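Jun 19, 2024

Went to see the unit on Ornonbridge Road after work and oh my god, the lineup! Down the stairs and past the recycling bins, every one of us clutching a folder of pay stubs like it was a school interview. Fifty-eight square metres, fourth floor, no parking, and the "second bedroom" is where a normal person would keep the vacuum. Asking rent is $800 a week. It was $400 less than that when Tyra Rønning lived two doors down (she told me this over the phone and then laughed for far too long).

I did like the kitchen, though. Good light, and a window over the sink that looks onto somebody's lemon tree. Radomír Matoušek from the agency says applications close tomorrow and I should "put my best foot forward", meaning offer more. I won't. Well, I might. Skjelbred is cheaper but then it's two buses, and I did two buses all last December and hated every minute.

Mum thinks I should just buy. Bless her.
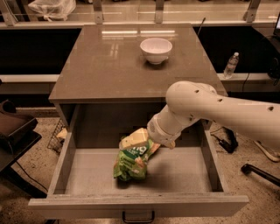
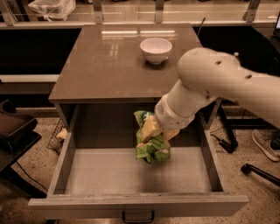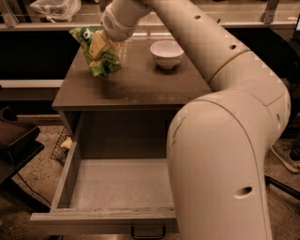
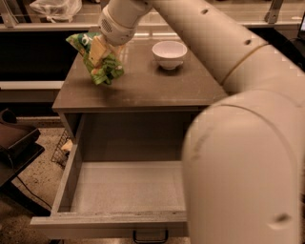 The little brown cabinet, four times over.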